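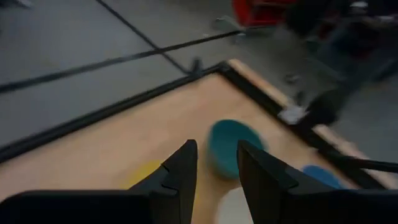
Section 3: Lodging a claim after an airline or tour operator stops trading

Customers of Hinumell Travel Cover should prepare their papers before opening the Sorker claims portal. The portal closes an inactive session after 30 minutes. Lay the papers out on a clear surface, such as a light wooden tabletop, and sort them by booking.

1. Sign in and select Form 121, Supplier Failure.
2. Enter the booking reference exactly as printed on the Tramach itinerary.
3. Upload the invoice and proof of payment.
4. List replacement flights and lodging separately. Any single item over $800 must have its own receipt.
5. Select Submit and record the claim number.

Note: Travellers still overseas should complete steps 1 and 2 only, then telephone the Wanyama assistance desk.

Caution: Do not cancel a booking yourself before the claim is acknowledged. A cancelled booking may be assessed under Section 5.

Written enquiries: Rangi Hoani, Claims Manager.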